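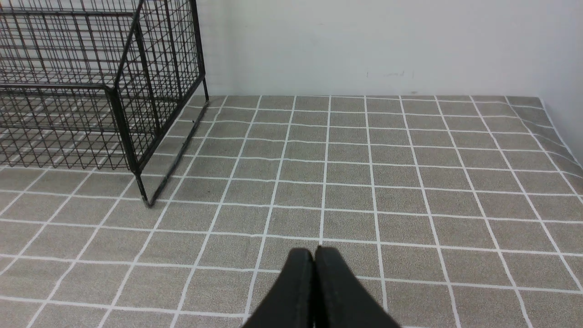

Stela Sârbu pidió, al revisar el borrador de esta ficha, que se dijera desde el principio que los episodios fallidos siguen dentro del conjunto, porque en la versión anterior había que llegar a la tabla de campos para enterarse. Queda dicho: Lukum incluye éxitos y fallos, y los dos llevan etiqueta.

Lukum: demostraciones de colocación en una estructura de malla

Ficha del conjunto de datos
Mantenimiento: Aurel Pîrvu, Sesiron
Estado: publicado, con correcciones pendientes (ver el final)

Resumen

Lukum reúne 3000 episodios teleoperados en los que un brazo con pinza de dos dedos coloca un objeto en una estructura de malla metálica negra, lo saca de ella o lo cambia de sitio dentro. Está pensado para entrenar políticas por imitación con imágenes y estado del brazo como entrada. También puede usarse para clasificadores de éxito, siempre que se lea antes el apartado de etiquetas.

Cada episodio contiene vídeo de dos cámaras (muñeca y vista superior), posición de las articulaciones, apertura de la pinza, la acción ordenada por el operador y una instrucción en español. No hay audio ni sensor de fuerza.

Por qué una estructura de malla

Las estanterías de paredes lisas que usamos en Tsolakis, nuestro conjunto anterior, resultaban cómodas para el modelo: los bordes se distinguían bien y el objeto quedaba tapado por completo o visible por completo. La malla da casos intermedios. Los alambres cruzan por delante del objeto, los paneles se superponen y el fondo se cuela por los huecos. Un detector entrenado con Tsolakis perdía las botellas en cuanto pasaban detrás del panel frontal, y de ahí salió la idea de grabar este material.

El fondo es el mismo en toda la colección: pared clara y superficie gris con cuadrícula blanca. La cuadrícula ayuda al operador a repetir las posiciones iniciales. No se ha calibrado y no debe tomarse como patrón métrico; la tela tiene pliegues y las líneas se curvan con ellos.

Tareas

Hay cuatro tareas. El nombre corto es el que aparece en el campo tarea.

meter: el objeto empieza fuera de la estructura y termina dentro.
sacar: el recorrido inverso.
mover: el objeto empieza y termina dentro, en otro punto.
acercar: el brazo se coloca junto al objeto con la pinza abierta y se detiene antes de cerrarla.

La tarea acercar se añadió tarde. Buena parte de los fallos de meter se debía a una mala aproximación, y con episodios cortos dedicados a ese tramo se puede entrenar por separado o mezclar con el resto.

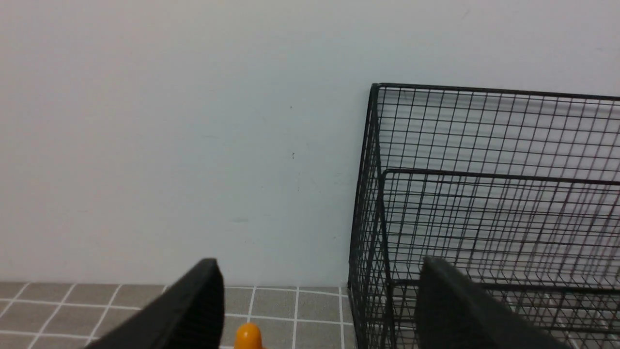

Cámara de muñeca. Dedos separados, objeto naranja entre ambos y estructura de malla a la derecha.

En la cámara de muñeca es normal que el objeto aparezca incompleto durante la aproximación, con una parte por debajo del borde inferior de la imagen. No hemos filtrado esos fotogramas. Quien necesite el objeto entero debe combinar las dos vistas o quedarse con el inicio del episodio.

Cómo se grabó

El operador mueve el brazo con un mando de la biblioteca Stundier, que también sincroniza los flujos y escribe los archivos. La secuencia de trabajo es siempre igual:

1. Leer la instrucción en pantalla.
2. Colocar el objeto en la posición indicada y retirar las manos del campo de las cámaras.
3. Llevar el brazo a la pose inicial, con la pinza cerrada.
4. Iniciar la grabación y ejecutar la tarea.
5. Detener la grabación y marcar el resultado.

Participaron 11 operadores. Todos hicieron una sesión de práctica cuyos episodios no forman parte del conjunto. El identificador de operador es un código sin relación con su nombre – conviene usarlo para separar entrenamiento y validación si se quiere medir cuánto depende la política del estilo de cada persona.

Los operadores no recibieron una trayectoria de referencia. Unos entran en la estructura desde arriba y otros rodean antes la esquina delantera, y las velocidades también son distintas. Si su método soporta mal la multimodalidad, empiece con un solo operador.

Episodios sin objeto

Además de las tareas, la carpeta vacios contiene grabaciones con la superficie despejada, en las que el brazo se desplaza con la pinza cerrada y no agarra nada. Sirven para estimar el fondo y para comprobar que una política no cierra la pinza cuando no hay nada que coger. Estos episodios no llevan instrucción, y el campo tarea vale nulo.
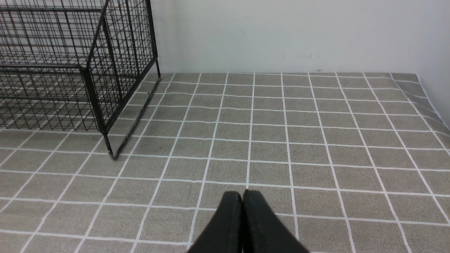 Fotograma: conjunto Lukum, cámara de muñeca. Crédito: Sesiron.

Los episodios vacíos no cuentan para los 3000 y se descargan aparte. En nuestras pruebas los mezclamos solo al entrenar el clasificador de presencia. Al añadirlos a la política de imitación, el brazo se quedaba más tiempo parado al principio, incluso con un objeto delante.

Estructura de los archivos

episodios/ – una carpeta por episodio, con el vídeo de cada cámara y la tabla de estados
vacios/ – grabaciones sin objeto, con el mismo formato
indice – una fila por episodio, con tarea, objeto, operador, resultado y partición
instrucciones – textos en español, con las variantes de redacción
cambios – registro de correcciones

Campos principales de la tabla de estados

tiempo: segundos desde el inicio del episodio.
articulaciones: posición medida, en radianes.
pinza: apertura normalizada. Cero es cerrada, uno es abierta.
accion: orden enviada por el mando, en el mismo espacio que articulaciones.
valido: falso cuando falta el fotograma de alguna cámara.

La acción se guarda tal como salió del mando, sin suavizar. Si compara con la posición medida verá un retardo, mayor en los movimientos rápidos. No lo hemos corregido, y recomendamos que cada grupo lo haga según su controlador.

Etiquetas de resultado

El operador marca éxito, fallo o dudoso al terminar. Después una segunda persona revisa el vídeo sin conocer la primera marca. Si coinciden, la etiqueta se da por buena; si no, decide Aurel Pîrvu y el episodio queda señalado en el índice con la palabra revisado.

Quedaron como dudosos 97 episodios. Casi todos son de mover, con el objeto apoyado contra un panel y sin que se pueda saber si está en el punto pedido. Pueden excluirse filtrando por resultado. No los cuente como fallos: la maniobra suele ser correcta y lo que falta es certeza sobre la posición final.

Un episodio con fallo conserva todo el movimiento, incluidos los reintentos. No se cortó nada después del error.

Objetos

Son productos de uso corriente y piezas pequeñas de colores vivos. Hay envases con etiquetas impresas en chino, entre ellos un bote de miel flexible con tapa naranja amarillenta y líquido ámbar oscuro. Las etiquetas se dejaron a la vista. Las instrucciones nombran el producto y nunca citan el texto impreso, así que el modelo no necesita leerlo.

Los envases con líquido cambian de comportamiento según cómo se los sujete, y el índice no recoge el nivel de llenado. Es una carencia conocida.

Oclusiones y desenfoque

En la vista superior el brazo y su cable pueden cruzar por delante de la estructura, sobre todo cuando se trabaja en el extremo izquierdo. También hay desenfoque de movimiento. Probamos a guiar el cable por otro lado, pero rozaba con la malla al bajar la muñeca y volvimos a la disposición de antes.

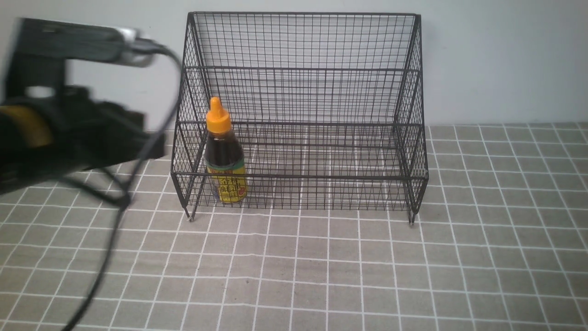 Usos no recomendados

No use Lukum para medir distancias absolutas. Tampoco sirve para evaluar la generalización a otros entornos, dado que fondo y estructura no cambian. Las instrucciones son cortas y repetitivas, insuficientes para entrenar comprensión del lenguaje.

Quien mezcle Lukum con Tsolakis debe convertir antes el campo pinza, que en Tsolakis va al revés.

Correcciones pendientes

Hay instrucciones que dicen "cesta" y otras "jaula" para la misma estructura. En marzo se unificó una parte; el resto conserva la redacción original y está marcado en el registro de cambios.

En varios episodios de sacar, la grabación empieza con el brazo ya en movimiento. Los tiempos son correctos, pero falta la pose inicial.

Los errores se comunican a Aurel Pîrvu con el código del episodio y el segundo en que aparece el problema. Las consultas sobre el mando van a la lista de Stundier.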